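FOR IMMEDIATE RELEASE — July

Mirnbridge opens its equipment planning desk to small buyers

Hi, it's Ekene Usman from Mirnbridge. I run the equipment planning desk, and I get to share some news I've been sitting on all spring! Starting this month, our planning service is open to any shop, school or lab thinking about robots, even if the budget only stretches to a pair of hand-held grippers and a table.

Until now we only took on big orders. Then the folks at Fultcombe called me with a cloth-handling project and a very short shopping list, and I had so much fun with it that I asked if we could do more (my boss said yes before I'd finished the sentence).

I always tell people to plan the room first. Tables, chairs, walking space, cable runs, lights — all of it costs money, and it's usually missing from the first spreadsheet I'm sent. 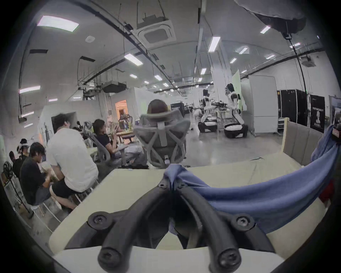 What you get

The basic plan costs $2,000 and takes 6 weeks. You get a written equipment list, a floor layout, a spending calendar and 2 calls with me. Bring your wish list, your floor measurements and the number you're really allowed to spend. I won't faint, I promise.

We'll also talk about which items to buy now and which can wait. Hand-held grippers are a smaller first purchase than a mobile robot with an arm, and plenty of buyers want to start there while the bigger request works its way through finance. I'm all for it! Just put the spare parts on the same order, please. Fingers, screws, brackets. Chasing a second approval for a bag of screws is no way to spend an afternoon.
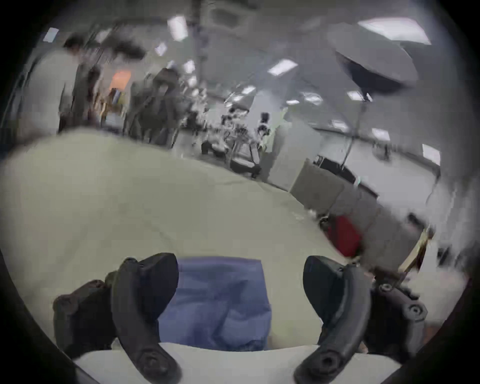
Blue cloth between the fingers of a hand-held gripper.

Don't forget the soft stuff

Cloth work needs cloth, and it needs a line in the budget. Shirts, towels, table covers, clips to hold the covers down... I had one draft plan come in with every bolt priced and not a single piece of fabric on it. We now have a supplies sheet for exactly this, put together with our friends at Storkell, and it comes with every plan.
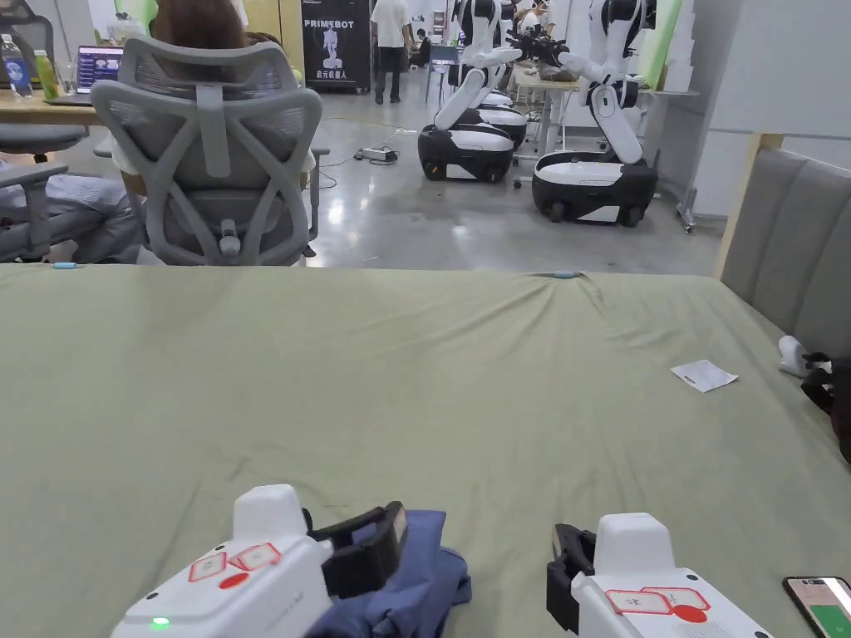
Two grippers at a cloth-covered table, with mobile robots on the floor behind.

How to sign up

We have 40 places in this first round. Write to the planning desk at Mirnbridge with a few lines on what you want to do and when you'd like to be up and running. If you're not sure what to ask for, say so, and we'll start with a call. Mornings before 10 are best for catching me at my desk.

Press contact: Ekene Usman, Equipment Planning, Mirnbridge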